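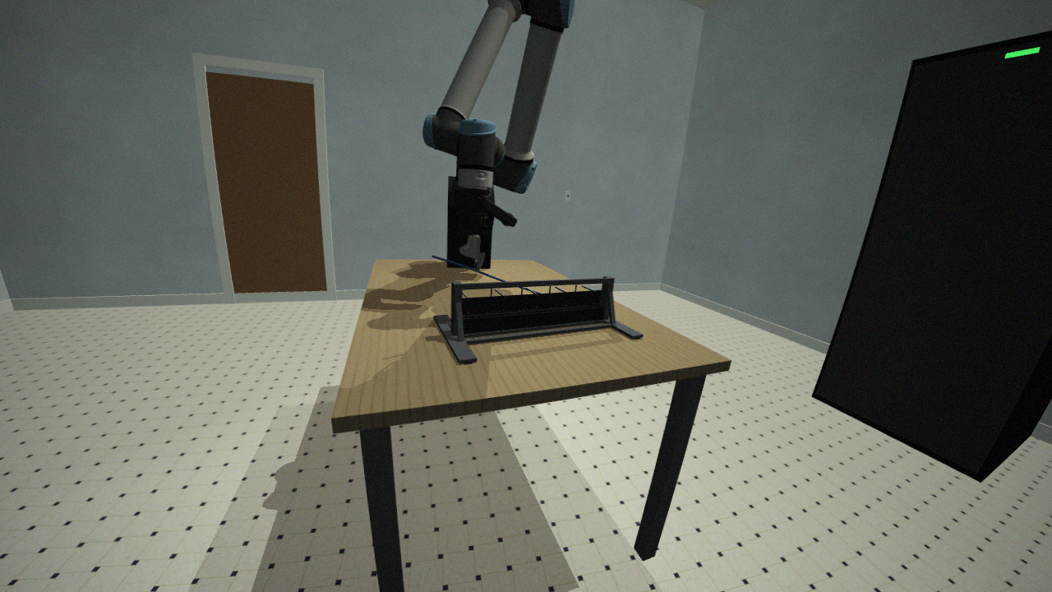
Marcela, on the creek survey figures: I reran the June sheets for the Barar and Slanina reaches and the total comes to 1,825 metres of bank walked, not the figure in the draft. The difference is the Plavness side channel, which was entered twice. I have corrected the sheet and left the old value in the comments column. Please keep the colours to one per reach on the final map as well. The muted blue on the round joint caps of the rendered arm, next to pale grey, is close to what I want for the channel line – it should stay legible when the map is photocopied.

On 4 January Otakar wrote:
> The willow removal at Pustar is listed as complete, but
> the lower bank still has regrowth on the shaded side.
> Do we treat it as a new entry or reopen the old one?
> Also, is the litter count for that reach per visit or
> per season? The form allows both.

Reopen the old one. A new entry resets the follow-up interval and we lose the treatment history. Add the regrowth under "secondary", with stem height in centimetres, and note whether the stumps were painted at first cutting. If the original sheet doesn't say, enter "unknown" and leave it at that.

Litter is per visit. The seasonal field was kept for the older records and should be blank on anything new. Ariel has the three Slanina sheets that used it and will convert them.

Two other points. The turbidity tube readings from site 4 were taken downstream of the culvert, so they can't be compared with the earlier set – I have flagged them but not deleted them. And the access track at Pustar is still soft past the second gate. Park at the road and walk in.

Veerle Bosman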